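My chopsticks have finally a home

In September I moved to a smaller apartment, and the kitchen has only one drawer which is deep enough for utensils. In the old place I had three. So for some weeks everything lived together in that one drawer, and each time I wanted a soup spoon I had to dig for it.

Last evening I decided it was enough. I washed all of it in the sink and put it on the dish mat, the gray one with the zigzag pattern, which I bought at Jillside when I came to this country. It was a good purchase. It dries fast and it does not slide on the tile.

I must confess that I have a weakness for chopsticks. My mother gave me a pack of 12 pairs when I left home, and I don't know how many pairs are still complete. Wooden ones look the same until you put them side by side, and then you see that one is longer, or a little more bent. I tried to match them at the sink, but it is better to do it on a flat place with good light.

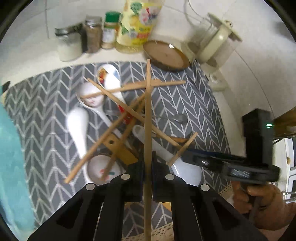

The soup spoons I will never give away. They are the white ceramic kind, with pictures printed inside, and you see the picture only when the soup is finished. As a child I ate quickly for this reason. In the shops here I find mostly plain ones, and they are too flat for broth in my opinion.

With the wooden things I was more strict. I kept the spatula with the hole in the end, because it can hang on a hook, and one spoon for stirring rice porridge. Two others had cracks and went to the trash. I rubbed the good ones with a little oil and left them overnight on a towel. My neighbor says that walnut oil is the best for this, but I used the mineral oil from Munro and I am satisfied.

For the chopsticks I bought a tall jar, made by Grurska, and it cost me 32 dollars. This is a lot for a jar, I know. But it is heavy, so it does not fall when I pull something out in a hurry, and it stands next to the stove where I need it. The soup spoons are now in a shallow box at the front of the drawer, and the ladle lies behind them.

Next I have to do the shelf with the small bowls. I have more bowls than guests, and they are stacked so high that I am afraid to take the bottom one.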